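Ticket: Color identity check rejects legal decks in two-color format
Product: Heltden deck builder, desktop client
Component: Format validator
Reported by: Areti Stergiou
Assigned to: Eamon Daly
Severity: Medium
Status: Resolved, pending next card data release

Summary

The validator flags a deck as illegal when a card has a color symbol in its reminder text and nowhere else. Under the format rules, reminder text (the italic text in parentheses) does not count toward color identity. The deck should pass.

Steps to reproduce

Open a new 60-card deck and set the format to Istberg Singleton. Choose any green and white leader. Add one card whose only off-color symbol sits inside parentheses. Save.

Expected: deck saves with a green check mark.
Result: "1 card outside leader's colors." The save goes through, but the deck can't be entered in an event.
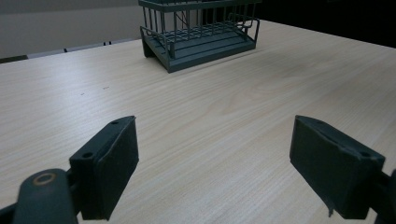
Does the error also appear if the same deck is pasted in as a text list?
Import runs the same validator, so the result is the same error, with the card name listed in the import report.

Environment

Seen on the December build with card data set 326. The previous data set loads the same deck without an error. Clearing the local cache makes no difference. Logging out and back in makes no difference. The web client was not tested at this stage.

Log

9:40 a.m. — Eamon Daly
Reproduced on a clean install. The validator reads a stored field called "identity" for each card and compares it to the leader's field. It does not read card text at run time, so the fault is in the stored values or in whatever writes them.

10:15 a.m. — Eamon Daly
Pulled the identity field for the reported card from both data sets. Old value: W. New value: WB. The card text is identical in both. That moves the problem out of the client and into the import script.
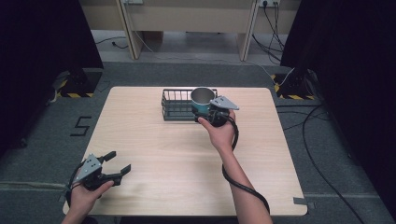 11:05 a.m. — Gerasimos Deligiannis
The import script was changed for this data set. It used to strip everything in parentheses before collecting symbols. The strip step now runs after collection, so symbols in reminder text get picked up. The order was swapped to fix a separate issue with two-sided cards, where the strip removed the divider between the faces.

11:30 a.m. — Eamon Daly
Moving the strip step back will bring the two-sided issue back. Proposal: split the faces first, strip each face separately, collect symbols, then merge. Hybrid symbols still count as both colors, no change there.

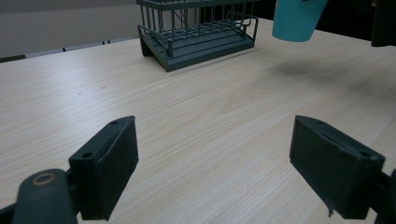 The merge has to keep the colors of both faces even if only the front face is legal to cast from hand, and the old script got this right only by accident. I have added a test for it. I have also added tests for basic land types, hybrid costs and color indicators — none of these had any coverage before.

1:20 p.m. — Gerasimos Deligiannis
Reran the import with the patched script. The reported card is back to W. Two-sided cards keep the divider. I then ran 1,000 saved decks from the Tangen test server through the validator. 800 of them are in this format. No deck that passed under the old data fails under the patched data.

Workaround until release

Set the deck to Casual, save, and share the list as text. Event organizers can turn off the automatic check under Event Settings, Deck Rules, and review lists by hand. Turn it back on before the next event, as the setting carries over.

Please don't delete the deck and rebuild it. The rebuilt copy will show the same error and the match history will be lost. 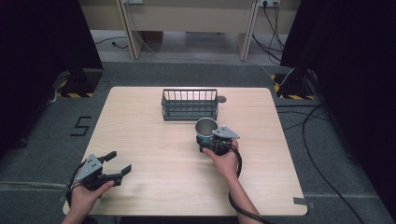
Paraskevi Stergiou: Same error on the web client with a blue and red leader. The card I have trouble with is in the sideboard, and the format doesn't use one. Should it be checked at all?

2:10 p.m. — Eamon Daly
It shouldn't. The validator checks every zone in the file, including zones the format ignores. That is a separate fault and I have opened a new ticket for it. Moving the card to the Maybe list clears the message for now.

2:45 p.m. — Areti Stergiou
Tested the patched data on my machine. Deck saves with the green check mark and the Dudavside league event accepts it. Fine to close from my side once it ships.

Resolution: import script patched, card data to be rebuilt and pushed with the next release. No client update needed. Restart the client after the data download finishes, then open and save any affected deck once to refresh its status.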